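We use cookies to remember your reading preferences. Accept | Manage settings

4.2 What people keep on their wish lists, and what falls off

I went into this part of the study fairly sure I knew what I'd find. I keep a wish list myself (several, if I'm being fair to my phone), and I add to it all year long, so I assumed everyone's list grew steadily and then got trimmed down before a birthday or a holiday. That was more or less my second hypothesis, and it didn't hold up very well!

Let me start with the material. The lists came from Yimyam, the shared list app I described in Section 3, and they belonged to adults living in Sturnberg and Vikcombe who had agreed to let me follow them for a full season. Altogether there were 715 items. I threw out duplicates but I kept the vague ones, like "something for the kitchen" or "a nice candle, any," because I think the vague ones are where a lot of the interesting stuff is hiding. A person who writes "any" is telling the giver something, and I didn't want to lose that just to get a tidier table.

What I saw first was that people hardly ever delete. I'd expected a big clear-out in the last weeks before gift season, and there was a small one, but mostly the old items just sat there getting older. When I asked about this in the follow-up chats, one woman in Vikcombe told me she hadn't wanted the item at the top of her list for years, and she'd left it there because it looked rude to take it off after her sister had seen it. I hadn't thought of a wish list as something you could be rude with. Several other people said much the same in their own words, and after that I went back and recoded every item that had been on a list since before April as "standing." Standing items turned out to be a bit pricier than the rest, and a lot less likely to be given.

The second thing, and the one I enjoyed most, was the "getting it myself" group. I'd asked people to mark anything they ended up buying on their own, and 60 items were marked that way. These were nearly all small, useful things: socks, notebooks, hand cream, a decent umbrella, bags for shopping. I'd have guessed people would treat themselves to the fancy stuff and leave the everyday stuff for their families, and it went the other way. One man said he couldn't bear to wait until December for a thing he needed for groceries — he'd only put it on the list to have something cheap for his nephews to choose from. I've got a lot of sympathy for that, as I've padded my own list with cheap things for the very same reason.

Does that mean small gifts don't matter to people? I don't think so, and the chats back me up. When I asked which gift from the season they were still using, 13 people named something from the low end of the list, often something they'd forgotten they'd asked for. Only three named the most expensive thing they got. I know that's a small group and I'm not going to hang a big theory on it. Still, it fits with what I found in my earlier Cledham interviews, where people talked with real warmth about mugs and slippers and then had to stop and think when I brought up the big-ticket gifts.

There's an obvious problem with all this, and I'd like to own up to it before a reader does it for me. People who use a list app are already the organized sort. Somebody who scribbles ideas on the back of an envelope, or who says "oh, don't get me anything" and means it, isn't in my numbers at all. I tried to recruit a few of them and they were (no surprise) hard to pin down. I also closed the lists on 16th February, which caught the late gifts and the exchanges but cut off anybody who shops the sales in spring.

For coding, I sorted everything by how it would be used and left price for a second pass. Cloth bags gave me more trouble than any other item, as they could go under clothing, household or travel, and my two coding passes didn't agree until I put them all in household and wrote that into the coding guide. The full guide is in the appendix.
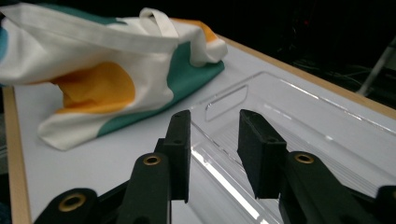
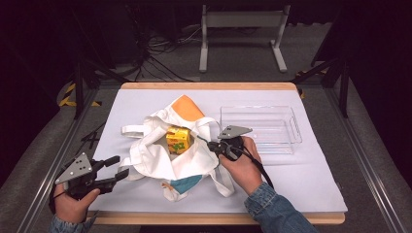 Figure 3. Printed canvas tote bag, two views. Coded as household.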